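Chapter 7
Rules for Grippers in Shared Rooms

Before a gripper is allowed to close on anything, someone has to decide where it may go with its fingers open. The Drisuvard rules treat an open gripper as a moving tool, with the same limits on speed and reach as a loaded one. We follow that practice in this chapter.
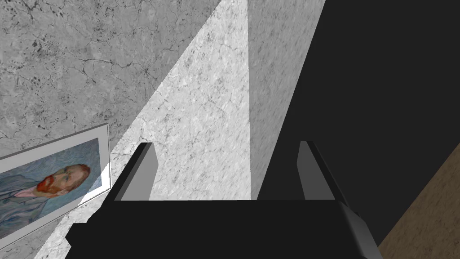
STANDARDS AND SAFE PRACTICE

Most site rules start in simulation. At Brikard, a new path must complete 100 simulated runs before it is tried on hardware, and any change to the room model sends the count back to zero. Walls, floors and framed pictures are all entered as fixed objects. The usual clearance is 40 millimeters from the fingertips. A path that passes closer needs a written exception, kept with the run log.

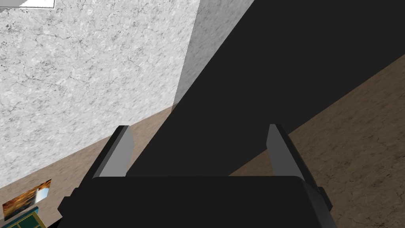

Does a simulated run count as a safety test?
It counts as a check of the planned path. The stop button, the brakes and the force limits must still be tested on the real machine.

Section 7.1 covers clearance limits. Section 7.2 covers the run log, using the Cheema form.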